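Neues aus der Werkstatt Detberg: Vormachen mit dem Handgreifer

Seit November nehmen wir in Detberg Handgriffe auf, die später ein Roboterarm übernehmen soll. In den letzten beiden Rundbriefen kam das nur am Rand vor, und es gab einige Rückfragen aus den anderen Standorten. Deshalb steht in dieser Ausgabe vom Mai 2021 etwas mehr dazu: wie eine Aufnahme abläuft, was wir inzwischen anders machen als am Anfang und wofür wir Leute suchen.

Das Projekt läuft bei uns unter dem Namen Molturitz. Es geht um das Einlegen und Entnehmen von Kleinteilen, also um Arbeiten, die an unseren Packtischen den ganzen Tag anfallen und die sich schlecht programmieren lassen, weil die Teile jedes Mal anders liegen. Ein fest eingelerntes Programm fährt eine Position an und greift zu. Liegt das Teil zwei Zentimeter daneben, greift es ins Leere. Beim Vormachen bekommt der Arm dagegen viele Durchgänge zu sehen, in denen ein Mensch die Aufgabe mit immer neuer Ausgangslage löst, und soll daraus ableiten, wie er sich selbst zu bewegen hat.

Angefangen haben wir mit der Fernsteuerung. Die Person sitzt neben dem Arm, hält einen Steuerhebel in der Hand und führt den Arm durch die Aufgabe. Das funktioniert, ist aber langsam. Wer das noch nie gemacht hat, braucht für ein einziges Teil leicht eine Minute, und nach einer halben Stunde lässt die Konzentration nach. Vor allem sehen die Bewegungen am Ende nicht so aus, wie jemand am Packtisch arbeiten würde. Man fährt erst hoch, dann seitlich, dann wieder herunter, immer eine Achse nach der anderen. Auf diese Weise kamen bis zum Jahreswechsel 1.571 Durchgänge zusammen, von denen wir einen Teil wieder aussortiert haben.

Der zweite Weg ist der Handgreifer. Er wird mit einer Hand geführt, hat zwei Finger, die sich über einen Hebel schließen, und eine Kamera, die auf die Finger und die Tischfläche blickt. Der Arm ist bei der Aufnahme gar nicht dabei. Man arbeitet am Tisch, nimmt ein Teil auf, legt es ab und öffnet die Finger wieder. Aus den Kamerabildern wird anschließend berechnet, wie sich der Greifer im Raum bewegt hat und wie weit die Finger geöffnet waren. Den Greifer hat die Firma Beyene nach unseren Maßen gebaut, die Auswertung kommt von Mivatier.

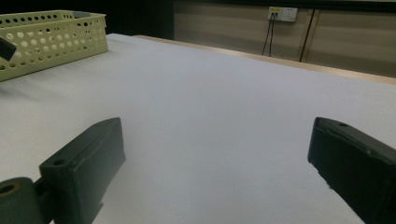 Jeder Durchgang fängt bei uns mit offenen Fingern und freier Tischmitte an. Das klingt selbstverständlich, hat aber ein paar Wochen gedauert. Am Anfang hat jeder so begonnen, wie es gerade passte, manche mit halb geschlossenen Fingern, manche schon dicht über dem ersten Teil. In der Auswertung waren diese Durchgänge schwer miteinander zu vergleichen. Jetzt wird der Greifer zuerst über die Fläche gehalten, beide Finger im Blick der Kamera, nichts dazwischen. Die dunklen Finger heben sich von der weißen Unterlage gut ab, und auch der gelbgrüne Lochkorb hinten links ist leicht zu erkennen. Erst nach dieser kurzen Pause geht es los.

Zum Tisch selbst gab es die meisten Fragen. Wir haben keinen besonderen Raum dafür eingerichtet und auch die Wand dahinter nicht verkleidet. Die Berechnung der Bewegung braucht Dinge im Hintergrund, an denen sie sich festhalten kann: Kanten, Steckdosen, Kabel, Fugen. Ein Versuch mit einem Vorhang hinter dem Tisch ging schief, danach fehlten in der Auswertung ganze Abschnitte der Bewegung. Der Vorhang ist wieder weg. Wichtig ist nur, dass während eines Durchgangs im Hintergrund nichts verschoben wird. Wer etwas vom Tisch nehmen muss, wartet also bis zum Ende der Aufnahme.

Beim Licht sind wir noch nicht fertig. Am späten Nachmittag fällt Sonne durch das Seitenfenster, und auf einer hellen Unterlage gehen dann die Umrisse kleiner heller Teile verloren. Zurzeit ziehen wir ab 14 Uhr die Jalousie zu und arbeiten mit der Deckenbeleuchtung. Später wollen wir auch Durchgänge mit schwierigem Licht aufnehmen, denn der Arm wird ja am Packtisch stehen und dort kann niemand die Sonne abstellen. Für den Anfang soll es gleichmäßig sein.

Der Ablauf für alle, die mitmachen, hat sich auf folgende Punkte eingependelt:

Greifer einschalten und die Finger einmal ganz öffnen und ganz schließen.

Korb abstellen, und zwar nicht jedes Mal an derselben Stelle. Er darf schräg stehen und auch nah an der Tischkante.

Aufnahme starten, den Greifer ruhig über den Tisch halten, dann mit der Aufgabe beginnen.

Langsam genug arbeiten, dass das Bild nicht verwischt. Ein normales, ruhiges Arbeitstempo reicht dafür aus.

Die andere Hand bleibt vom Tisch. Der Arm hat später auch nur einen Greifer.

Am Ende die Finger öffnen, zurück über die Tischmitte, Aufnahme beenden.

Fehlgriffe sind kein Grund, abzubrechen. Rutscht ein Teil weg, wird noch einmal zugegriffen und der Durchgang zu Ende geführt. Solche Aufnahmen behalten wir ausdrücklich, damit der Arm auch lernt, wie man einen Fehler ausbessert. In der Liste bekommt der Durchgang den Vermerk »N« für Nachgriff. Abgebrochen wird nur, wenn die Kamera verdeckt war oder ein Teil vom Tisch gefallen ist. Dafür steht das »A«, und bitte wirklich eintragen, sonst suchen wir hinterher lange nach dem Grund, warum eine Aufnahme nach wenigen Sekunden endet.

Mit dem Handgreifer schaffen geübte Leute 50 Durchgänge in einer Schicht am Aufnahmetisch, Pausen eingerechnet. Mehr soll es auch nicht werden. Der Greifer liegt zwar gut in der Hand, man hält ihn aber frei über dem Tisch, und das geht irgendwann in die Schulter. Wir wechseln deshalb früh und lassen niemanden zwei Schichten hintereinander machen. Eine leichtere Ausführung ist bei Beyene bestellt, einen Liefertermin haben wir noch nicht.

Insgesamt liegen aus dem Handgreifer jetzt 3.072 Durchgänge vor. Der erste Probelauf am Arm lief damit besser als mit den ferngesteuerten Aufnahmen, vor allem die Wege zum Korb waren kürzer. Schwierigkeiten hat der Arm weiterhin mit flachen Teilen, die plan auf der Unterlage liegen. Er setzt die Finger zu hoch an und schließt sie über dem Teil. Das ist auch in unseren eigenen Aufnahmen zu sehen: Wer mit dem Handgreifer arbeitet, schiebt ein flaches Teil oft erst ein Stück vor sich her und kippt es dann an. Manche machen das mit dem linken Finger, manche mit dem rechten. Ob wir uns hier auf eine Art einigen sollen oder ob die Mischung sogar hilft — darüber gehen die Meinungen auseinander. In den kommenden Wochen nehmen wir beides getrennt auf und vergleichen.

Die Fernsteuerung geben wir nicht auf. Für Aufgaben, bei denen es auf den Kraftaufwand ankommt, etwa das Eindrücken von Stopfen, taugt der Handgreifer bisher wenig. Die Kamera sieht, dass die Finger geschlossen sind, aber nicht, wie fest jemand drückt. Diese Durchgänge laufen weiter direkt am Arm.

Gesucht werden weitere Kolleginnen und Kollegen für den Aufnahmetisch, gern auch solche, die mit dem Thema bisher nichts zu tun hatten. Vorkenntnisse braucht es keine, die Einweisung dauert eine knappe Stunde. Linkshänder sind besonders willkommen, von ihnen haben wir noch kaum Aufnahmen. Die Zeit wird als Arbeitszeit gebucht und muss vorher mit der Schichtleitung abgesprochen sein. Aufgenommen werden nur der Greifer und die Tischfläche mit dem, was dahinter zu sehen ist, kein Ton. Falls doch einmal eine Person ins Bild gerät, wird der Durchgang gelöscht.

Anmeldung über das Formular im Intranet unter »Molturitz«, dort liegt auch die Liste der freien Zeiten. Wer sich das Ganze nur einmal ansehen möchte, kann während der Frühschicht vorbeikommen, der Aufnahmetisch steht in Detberg im Erdgeschoss neben der Teileausgabe.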